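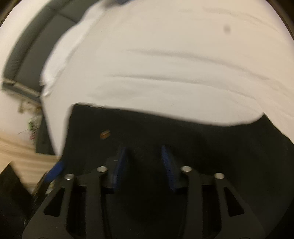 Gripper at the edge of the white fabric, black fabric beneath.

Clarnum Users' Forum
Maintenance and Setup – Hand-held grippers
Thread: Finger pads and jaw bolts on the fabric gripper

SFonseca_Salmont
Posts: 51

Members are asked for their views on the upkeep of the hand-held gripper used for our fabric work. The unit has a matte black frame, two splayed jaw arms and blue finger pads, one of which has a ribbed face. Our practice at Salmont is as follows.

The pads are wiped with a damp cloth before each session and left to dry in the open position. The bolts along the top edge of the frame are checked by hand with the short key. The lens is cleaned last.

Two matters remain unsettled. The first is whether the pads should be changed as a pair after 800 closures or only when the ridges show wear. The second is whether the thread lock recommended in the May notice is suitable for bolts that must be removed at each pad change.

Sofia Fonseca
Salmont, Equipment Section

dorka_bench
Posts: 18

Our workshop at Dorka changes pads on inspection only. A fixed count takes no account of the material handled. A thin sheet does very little to the ridges, whereas a heavy cover with a seam will round them off quickly. We keep a new pad in the drawer and compare the two under a lamp. If the difference can be felt with a fingernail, the old pad is removed.

On thread lock, we use the weakest grade and a very small amount. The old residue must be brushed out before the bolt goes back.

fajardo_maint

I must disagree with the previous reply on the first matter. Inspection depends on the person inspecting, and at Fajardo we found that two members of staff would pass and reject the same pad on the same morning. We adopted the count of 800 for that reason and have kept to it. The cost of the pads is small when set against a day of poor grips.

I would also ask whether the pads are being checked for lint. Dark, fuzzy material sheds a great deal, and the fibres settle at the foot of the ridges where a damp cloth does not reach. A soft dry brush should be used first and the cloth afterwards.

I note a small orange-brown speck on the black fabric in the picture. Our procedure requires the working surface to be cleared before the jaws are closed on it. Hard grit caught between the pads will mark them.

dorka_bench

The point about the brush is accepted and we shall add it to our sheet. I do not accept the point about the count. If two people disagree over a pad, the written standard needs improvement, and a photograph of a worn pad beside a good one would settle most cases.

SFonseca_Salmont

I am grateful for both replies. The remark about the speck is fair. Clearing the surface will be added to our list ahead of the bolt check.

May I ask fajardo_maint how the closures are counted? We have no counter on the hand-held unit and the operators cannot be expected to keep a tally.

fajardo_maint

The figure is taken from the session log at the end of each day and carried forward on a card kept with the tool. Where the log is incomplete we enter 20 closures for each missing session. It is a crude method and I would welcome a better one.

clarnum_moderator

The thread has been moved from General to Maintenance and Setup. Members are reminded that the May notice applies to the frame bolts only. Thread lock should not be used on the pad brackets. A revised wording was placed in the document library on 23 December 2023.

dorka_bench

The revised wording still does not state a grade. Could this be added?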